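Chapter 4
Looking After Hand-Held Grippers

Makers like to say a hand-held gripper needs no upkeep. Be wary of that claim. At Tillham, Emiliano Sosa logged 767 sessions on one pair and found the finger linings wearing unevenly after 90. The manual gave them over 400.

This chapter covers the checks to make before each session: the linings, the opening of the fingers, the marker cubes and the harness straps. A green light tells you very little about any of them. Start with the fingers open and compare the left pair with the right. 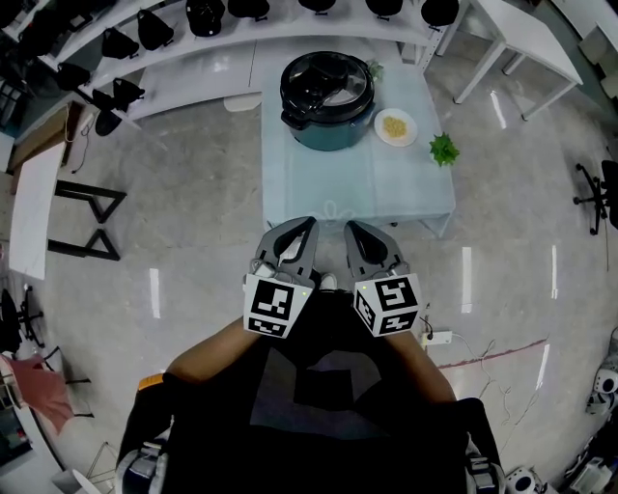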